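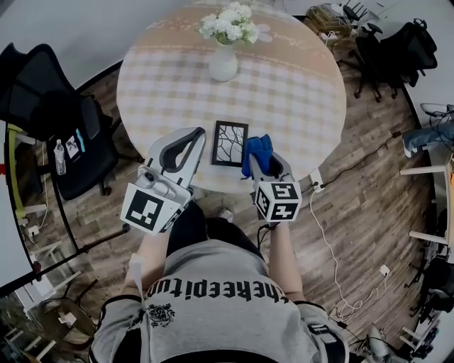 The round table at the Pruston open day, blue cloth in hand

Skindineck open days: anyone been to the Pruston one?

mosslatch
Went Monday. It's in Skindineck, behind the tile place, up the stairs. Free, 60 minutes, and you're asked to sign a sheet saying you won't sit in the office chairs, which turned out to be more of a wish than a rule.

I had pictured a robot waiter. What they mostly show you is a person holding a pair of plastic grippers and tidying a table, so that later a robot can have a go at tidying a table. The one we watched had flowers, a picture in a black frame and a nice checked tablecloth. It looked like my aunt's dining room had been drafted.

Worth it? I think so. I've paid more for worse parking.

overtorque
So a human does the chore while wearing a computer and this is the automation. Got it.

mosslatch
Well, yes. Somebody has to show it. You don't hand a teenager the car keys and a diagram.

overtorque
I'd hand the teenager a cloth. Cheaper, and it comes with its own arms.

2ndshiftdana
I did the May one and liked it more than I expected to. Where you stand matters. If you hang back by the wall you see a person's shoulders for an hour. Get up near the table and watch the fingers. They're curved on the outside with dark pads on the inside, and the pads have a fine texture to them, sort of like a screen door.

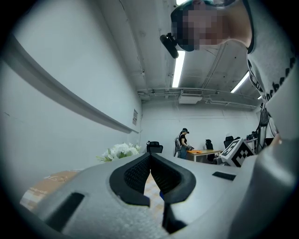
I asked the guide about that texture and got a long answer about friction, then a longer one about laundry. Apparently cloth is the hard part. A cup stays a cup while you're picking it up. A rag becomes a different rag every time you breathe on it. The guide said they had done 146 rounds with cloth that week and sounded like someone who would be happy never to see a napkin again.

They let visitors try the spare pair at the end. I dropped everything. A kid of maybe eight was good at it immediately and was unbearable about it.

gutterhelm
Counterpoint: I drove 19 miles for this and felt shortchanged. The flyer said "see robots at work." I saw people at work. If I want to watch someone fuss over a tablecloth I can go to a wedding.

Sandow's open day last year had a real arm stacking crates on a loop. Loud, fast, no flowers.

mosslatch
Sandow's arm stacked the same crates for the whole visit. I was there too. By the third lap I was rooting for the crates.

gutterhelm
It was REPEATABLE. That's the entire point of an arm.

2ndshiftdana
For crates, sure. Nobody's kitchen looks like that though. I thought the Pruston people were pretty straight about how far off they are. When someone asked when it'll fold shirts, the guide laughed for longer than was polite.

overtorque
I've come around slightly. I'd go if there's coffee.

mosslatch
There isn't coffee. Bring your own and keep it away from the cables. 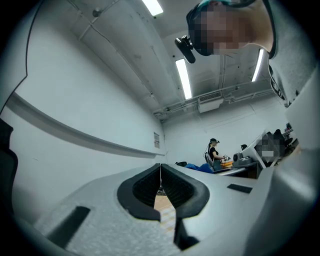 Gripper pads close up, with the back of the room behind

tinsnip_ray
Couple of practical things for anyone going. Groups are up to 2 per table, so if you come as a family you get split up. The ceiling lights are bright, wear a cap if you get headaches. And the afternoon slot was calmer than the morning when I went, with more time for questions.

Also the headgear looks heavier than the guide claimed it was. I asked how long they wear it in one go and the answer was "until lunch."

gutterhelm
Does anybody know if Matei does tours? I heard they have arms out on the floor.

tinsnip_ray
Matei does school groups only, last I checked. You could try borrowing a school.

gutterhelm
I have a nephew. I'll see what he wants for it.

2ndshiftdana
If it's the nephew you brought to the Sandow thing he'll want crates.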